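Saturday, June 1, 2024

Up at six to get a start on the back bedroom before it got hot. I've been stripping the old wallpaper in there since the middle of May and I'm down to the wall with the window. There are three layers. The top one is the beige stripe we put up when we moved in. Under that is a green trellis, and under that is something brown with pears on it that comes off in pieces the size of a stamp.

Used the steamer until lunch. The tank only holds enough for one strip and a bit, so most of the morning went to waiting on it. The plaster beside the window is soft in one spot and I'll have to cut it out. I was hoping to skip that.

Drove over to Eltcombe in the afternoon to look at paper. The shop has moved to the other side of the street and has less parking. They had a big floral on the front table that I liked a lot more than I expected to. I've always said plain walls, and now I'm not sure. Quentin Boyer was there buying paste and he told me a large pattern wastes a lot of paper because of the matching, and that I should order an extra roll if I go that way. He did his dining room in one and ran short over the door. The patch doesn't quite match and he says he looks at it every time he eats.

The one I keep coming back to is from Guérin, dark red on gray. It's $37 a roll. Add lining paper, paste and a new seam roller and I'm at $200 before I've touched the plaster. The man at the counter quoted $700 to have it hung, and I said I'd think about it, but I won't. I can hang paper. It's the ceiling line I'm bad at. That house leans, and a big repeat is going to show it.

Brought home two samples and taped them up by the closet. The red looks nearly brown by the lamp and much brighter by the window. Will leave them up all week and look at different times of day. The second one has small vines and I think it would be better on something low down, maybe inside the bookcase.

Knees sore. Ate leftover rice and an egg standing up. Need to get filler, more blades for the scraper, and a drop cloth without a hole in it. Also call about the gutter on Monday, which I forgot again. 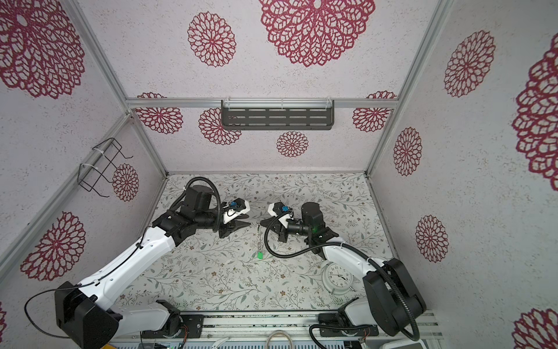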